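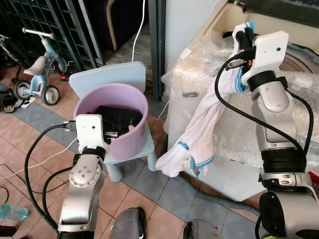

Laundry sorting: darks in the lavender bucket, bucket on the little blue chair.

Filed under: Home > Small Spaces > Wash Day

September got away from me! Most of my sorting gets done in the same corner as the trike and a big thing in bubble wrap, and I've stopped pretending I'll find it a better spot.

The bucket is my favorite part of the whole setup. It's plastic, it's lavender, and it weighs nothing when I have to haul it down the hall. Black things go in there and stay there until I have enough for a load (I ruined a cream sweater once and I'm still sore about it).

And the chair! It's a child's chair, pale blue with a rounded back, and it's just tall enough that I don't have to bend all the way down for every sock. My friend Mafalda uses an upturned crate, but I like having the backrest behind the bucket so it doesn't slide off.

Whites with stripes get their own pile at my place. I go back and forth on this one. Eimear washes hers with the plain whites on cold and swears nothing runs, so I may try it with an old pillowcase first.

Next up is the folding shelf, once I've cleared it enough to show you.

Recent in Small Spaces
Drying racks that fit behind a door
Where we keep the trike in winter
4 ways to use a plastic bucket
Leandro's hallway, before and after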